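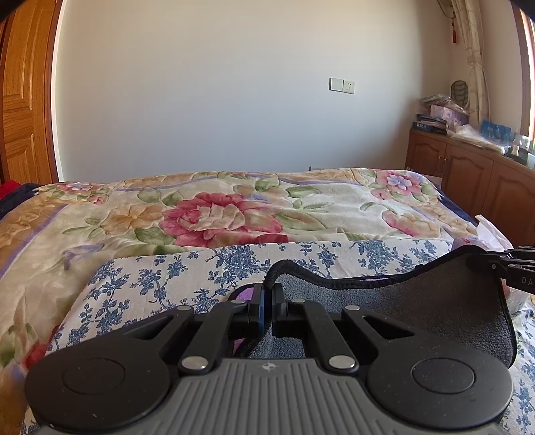

Washing a thick floral quilt with no care label
Home help > Laundry and bedding
Posted by Mirsad Nikolaidis, July 31, 2018

I have a thick floral quilt on the spare bed which needs a proper wash before visitors come in August. It has a pale cream ground with peach and tan flowers, green leaves and lavender stripes running diagonally. The care label was cut off before it came to me. According to my aunt it was bought in Flotham in 1969, from a draper's called Hegarty, and she has no idea what the filling is.

The sheet under it is cream with small blue sprigs. It is much newer and goes through the machine on a normal cycle without trouble, so I only mention it in case the two can be washed together.

What I would like to know:

Can the quilt go in a domestic machine at all? Mine is a Berorska front loader. The quilt goes into the drum dry, but only if pushed.
How do I find out whether the lavender will run into the cream?
Is there any way of identifying the filling without unpicking a seam?
How should it be dried? I have a line outdoors and an airer indoors, no tumble dryer.

There is no particular stain. It smells of cupboard and looks slightly grey along the top edge, where people hold it.

pegs_and_props
Member, Laundry and bedding

If you have to push it into the drum dry, do not wash it in that drum. The load needs space to drop as the drum turns. A packed quilt stays in one lump, the middle gets neither water nor rinse, and the machine will either refuse to spin or shake itself across the floor. A dry quilt should leave at least a third of the drum empty. A launderette with a large machine is the easy answer, or use the bath.

Test the colours first. Do this for each colour separately, because the lavender may hold and the green may not.

1. Choose a place on the underside or near a corner.
2. Wet a patch the size of a coin with cold water and press a white cotton cloth on it for a minute.
3. Look at the cloth. Any tint at all means stop.
4. If it is clean, repeat with the detergent made up at washing strength and at the temperature you mean to use.
5. Let the patch dry fully before deciding. Some dyes only show a ring once the water has gone.

Bath method: fill with cool water to a depth that will cover the quilt, dissolve the detergent completely, then lay the quilt in folded like a concertina. Press down with flat hands. Do not lift it by one edge while it is full of water, as the weight comes on the quilting stitches and old thread gives way. Soak for 21 minutes — I use a kitchen timer — then drain with the quilt left in place and press the water out against the bottom of the bath. Refill and rinse until the water stays clear and no suds rise when you press. It takes more rinses than you expect.

I use Trallix liquid for this. Any mild liquid without bleach or optical brightener will do. Brightener on a cream ground leaves it a bluish white in patches.

Wash the sheet separately. It will wrap round the quilt.

old_airing_cupboard
Member

Just put it in on a cool wash, I do mine every spring and it has never hurt it. Hang it out on a breezy day. If it comes out lumpy give it a shake.

M. R. Dunstall
Moderator, Laundry and bedding

The bath method above is sound. I would add the following on the filling and the drying, and I do not agree with the previous post where the quilt is of this age.

Filling. Pinch a section between two lines of stitching and roll it between finger and thumb. Feathers are obvious from the quills. Polyester wadding springs back at once. Cotton wadding feels flat and dense and keeps the crease for a while. Wool sits between the two, and often has a faint animal smell when damp. This is an indication only. If an existing hole or worn seam shows a few loose fibres, look at those, but do not make a hole for the purpose. If you suspect wool, keep every bath at the same cool temperature and reduce the handling to almost nothing, or take it to a specialist cleaner.

Condition. Go over both sides in good light before it gets wet. Snapped quilting stitches should be caught down first. Where the printed fabric tears easily when pulled gently at a seam allowance, it is not fit for washing and should only be aired and vacuumed at low suction through a piece of net.

Drying. Do not hang it over a single line. Set up two or three lines side by side, or lay the airer flat, and spread the quilt across the lot so the weight is shared. Put an old clean sheet under it. Keep it out of strong sun, printed side down. Turn it every few hours and ease any lumps apart with your fingers while they are still damp. Outdoors in summer allow two days and bring it in overnight.

Before it goes back on the bed, fold it in four, leave it for an hour indoors and put your hand into the middle. If it feels cool, give it another day on the airer.

The grey on the top edge may need a second wash. Dab it with dilute detergent and leave it for ten minutes first, and do not scrub.

Mirsad Nikolaidis

Thank you. Lavender and peach are both clean on the cloth with cold water, green is still to do. The filling keeps its crease, so I am assuming cotton and will use the bath. The sheet can go in the Berorska on its own.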